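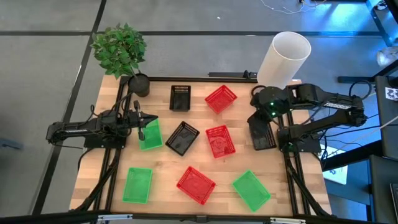
Siriporn Somboon asks why you still feel as if you're turning after the office chair has stopped, and could I please do it without drowning everyone in Latin. Yes! Right, inner ear thread, get a tea.

Tags: anatomy, ears, revision threads

1/ You've got three semicircular canals on each side, tucked inside the hardest bit of the skull (the petrous part of the temporal bone, sorry, that's your Latin already). They sit more or less at right angles to each other, so whichever way you tip or turn your head, at least one pair has something to say about it.

2/ Inside each bony canal there's a thinner membranous tube, and that's full of a fluid called endolymph. Lots of potassium in it, not much sodium, so it looks more like the inside of a cell than the stuff that normally washes around outside cells. I lost marks on this in my second year and I'm still cross.

3/ At one end of each canal there's a swelling, the ampulla. In the ampulla is a little ridge with hair cells on it, and the hairs stick up into a blob of jelly called the cupula. The cupula goes right across like a swing door that's been glued round the edges, so it can bulge but it can't open.

4/ Turn your head and the canal goes with it, being bone. The fluid lags behind. So it pushes on the cupula, the cupula bulges, the hairs bend, and the hair cells change how much they're telling the nerve. Bend one way and the nerve fires faster, bend the other way and it slows down.

5/ And it does fire when you're sitting still, by the way! People miss this. There's a steady background chatter from both ears and the brain compares the two sides. Turn left and the left horizontal canal gets louder while the right one goes quieter.

6/ So, Siriporn's chair. Keep spinning at a steady speed and the fluid catches up with the canal, the cupula springs back, and after a bit you stop feeling the turn (try it with your eyes shut, somewhere soft). Then you stop. The canal stops. The fluid carries on. Cupula bulges the OTHER way and your brain is told, very firmly, that you're now spinning in the opposite direction.

7/ Your eyes believe it too. There's a reflex linking the canals to the eye muscles so that you can keep looking at something while your head moves. After a spin it's working from bad information, so the eyes drift and flick back, drift and flick back. Nystagmus. If you've got a willing friend you can watch it happen.

8/ Ekkachai Chantharasri has popped up to say I've left out the otoliths. I was getting there, Ekkachai. The utricle and saccule are two pouches next door to the canals, and they deal with straight-line movement and with which way gravity's pulling. Lifts, cars braking, lying on your side, that sort of thing.

9/ Same hair cells, different jelly. Theirs has tiny crystals of calcium carbonate sitting on top, which makes it heavy, so it slides when you tilt. I love that we've all got chalk in our heads.

10/ Sometimes crystals come loose and wander into a canal, most often the posterior one. Then rolling over in bed sets off a short burst of horrible spinning. That's BPPV. It's often treated with a set of head movements that tip the crystals back out, but do get a proper diagnosis first, please don't go flinging your head about because of me.

11/ Somebody wants the drawing I learned it from. Page 267 of my old course notes, and no, I can't scan it, there's soup on it. Page 304 has the eye reflex pathway if you were on the same course and kept yours.

12/ Cochlea next time, probably September. I've had a few asking about the organ of Corti and I need to reread it before I go showing off. Send me your ear questions in the meantime, the dafter the better!

Back to top | Contact | About these threads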